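**Demos in der Simulation: wie viele pro Aufgabe?**

**brokaleck** · 24. September 2021

Aufgabe: Flasche von der Arbeitsplatte ins Spülbecken stellen, Szene Küche, ein Arm, Parallelgreifer.
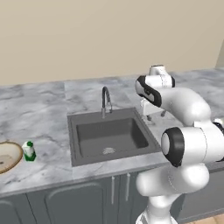

Bisher 208 Demos per Teleoperation aufgezeichnet, Startpose des Arms fest, Position der Flasche variiert. Behavior Cloning konvergiert, die Policy greift aber beim Rollout häufig neben den Hals. Mehr aufnehmen oder zuerst die Daten filtern?

**skerutska**

Aufnehmen. Unter 2000 Episoden würde ich bei reinem Bildinput nichts bewerten.

**Bindov_7**

> Unter 2000 Episoden würde ich nichts bewerten.

Widerspruch. Bei fester Startpose lernt das Netz eine Trajektorie mit etwas Streuung. Startpose randomisieren, Pausen am Anfang der Episoden abschneiden, dann neu trainieren.

**skerutska**

Randomisieren ja. Pausen pauschal abschneiden nein, vor dem Schließen des Greifers sind sie Teil des Verhaltens.

**Bindov_7**

Ich schrieb: am Anfang.

**brokaleck**

Startpose wird ab jetzt gewürfelt. Sieben Episoden hatten vertauschte Greiferaktionen (offen/zu), die sind raus. Seed für den nächsten Lauf ist 3599, Config liegt im Branch `montecinos`.

**skerutska**

Validierung bitte nach Episoden trennen, nicht nach Einzelbildern. Im Branch ist das noch falsch.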